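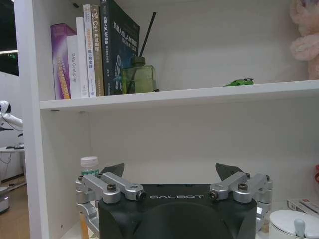 The technical shelf, study room, Hadirlow House. Books on control, C++ and SLAM, with a reed diffuser and a small green toy car.

Shelves and Corners: The Study Room

Hadirlow House was completed in 1782 as a merchant's residence and has served as a residential study centre under several names. The study room is on the first floor, above the Tredberg Street entrance, and is open to all resident members and to visiting readers by arrangement. This gallery page concerns its open shelving and the small objects that share it with the books.

The shelving

The present white units were chosen to replace a run of dark glazed cases which had made the room difficult to light in winter. Glenys Ackroyd, who was then house manager, wished members to be able to take down a book without asking for a key, and the open shelves have remained in use on that principle. The former cases are now in the Kļaviņa Room on the ground floor, where they hold the bound minutes and the local maps.

The books

Technical titles are kept together regardless of language. English and Chinese volumes stand side by side, and a reader looking for material on C++ development or on SLAM will find both on the same shelf. A white volume marked "DAS Controller" is shelved with them. Books in this room are not arranged by author. They are grouped by subject, and within a subject they stand as readers have left them.

The open collection has just passed 1000 volumes, the greater part of them given by former residents. Gifts of recent technical works are welcome in any language. Donors are asked to write to the house office before sending parcels, giving title, edition and condition. The house regrets that it can no longer accept encyclopaedias or loose runs of periodicals.

Ornaments and personal items

Members may place small items of their own on the open shelves during their stay. A square green glass diffuser, a bright green toy car and a pale pink plush toy all have their place at the technical shelf. The custom is an old one in the house, and the following points are observed:

Items should be light and should leave the spines of the books clear.
Candles and oil burners are not permitted. Reed diffusers are allowed, and should be kept away from the edge of the shelf.
Nothing should be fixed to the wall without the agreement of the house office.
Items left at the end of a residence are kept for six weeks and then offered to other members.

Using the room

The study room opens at 9 in the morning and closes when the front door is locked for the night. Quiet is expected throughout — telephone calls should be taken on the landing. Resident members may borrow up to six books at a time and should enter each loan in the register beside the door. Visiting readers are asked to consult books in the room.

Enquiries about the collection, or about the other pages in this series, should be addressed to Līga Rätsep at the house office. The next page will cover the window seats and the Bikbridge reading table.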